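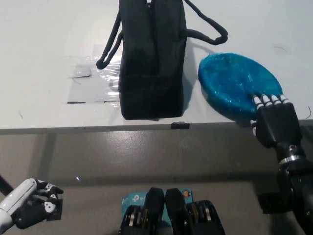
The right hand of a Pikmont humanoid robot on a blue plate-like object, with a black tote bag nearby.

The Pikmont hand is a black humanoid robot hand with white fingertips, sold as a replacement for two-jaw grippers. It is best known for a comparison run at Luketthorpe by Elif Naz Türkmen and Killian Chevalier, whose results are still argued over.

The Luketthorpe comparison

The trial set the hand against the Ogilvie parallel gripper over 2582 attempted grasps. Items included bags with rope handles, plastic sheet and round objects in glossy wrap. Pikmont reported that its hand did better on soft goods. The published tables support this only in part – the lead disappears once 128 attempts restarted by the operator are counted as failures, as Türkmen argued they should be.

Chevalier defended the original scoring, saying that the restarts came from the controller and had nothing to do with the fingers. Critics replied that a buyer gets both.

Durability

Pikmont gives a service life of 400 hours for the fingertips. No outside test has confirmed the figure, and the company has not said what load it used. The Pilness controller, offered as an upgrade in March, is claimed to reduce slipping on shiny surfaces. The claim rests on one demonstration with a single type of wrapped item.

Related articles
Ogilvie parallel gripper
Pilness controller
Wrist cameras
Grasp scoring

Print this article | E-mail this article
Contact | Copyright | Back to top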